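# How do you teach a robot to pick up a crate?

You show it. Over and over and over.

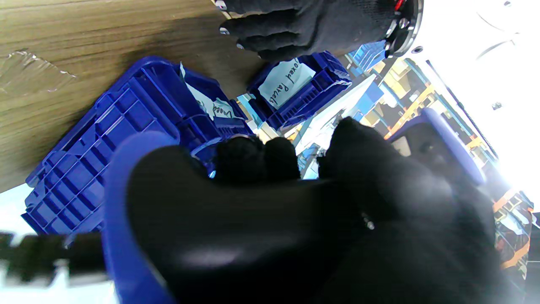

Declan Sugden wanted to know why you can't just tell it. Type in "pick up the blue crate" and go for lunch, he said.

Good question, Declan. Try this first. Tell a friend how to tie a shoe, using words only. No pointing! They have to do exactly what you say and nothing else. Hard, right? Now think about a friend who has never seen a shoe. Or a foot.

So, showing. There are two main ways.

## Way 1: by hand

You hold the robot's arm and move it yourself. Over to the crate, fingers around the handle, close, lift. Like a grown-up holding your hand when you first learned to write. The robot has sensors in its joints (the bendy bits, like your elbow) and they remember every angle. Good for slow jobs. Tricky with two arms, becuase you've only got two arms too.

## Way 2: by remote control

You stand a little way off and move your own hands. The robot copies. Some people use a headset, some use handles with buttons, some use a small pair of arms that work like puppets. The long word for it is **teleoperation**. Tele means far away, same as in telephone.

Harder than it sounds! You can't always feel what the robot is touching. Squeeze too soft and the crate slips. Too hard and a box gets squashed. Most people are pretty bad at it on day one.

## What the robot keeps

Each try is called a **demonstration**. The robot saves two things together:

- what its cameras saw
- how its arms and fingers moved

A camera near the wrist is handy for this. It goes wherever the hand goes, so it gets a close look at the handle. The picture tips over sideways when the wrist turns, and that's fine. The robot has to get used to it.

## How many tries?

Lots. Say a team does 50 demonstrations with the crate always in the same spot. Robot looks great. Then someone slides the crate over a bit and it grabs at air. Oops.

So you change things. Crate nearer, crate farther, crate turned around. Bright light, dim light. Full of parcels, nearly empty. A big job might need 2590 demonstrations before the robot stops getting muddled by small changes.

Then a computer program looks for patterns in all of it. When the handle looks like this, the fingers go like that. It's called **imitation learning**. Imitation = copying.

## Try it at home

You need a partner, a blindfold and a box with a handle.

1. Blindfold on your partner. They are the robot.
2. Stand behind them and gently steer thier arms to the handle.
3. Do that 5 times.
4. Now let go. Can they do it alone?
5. Move the box a little. Try again.

Swap over. Mind the furniture.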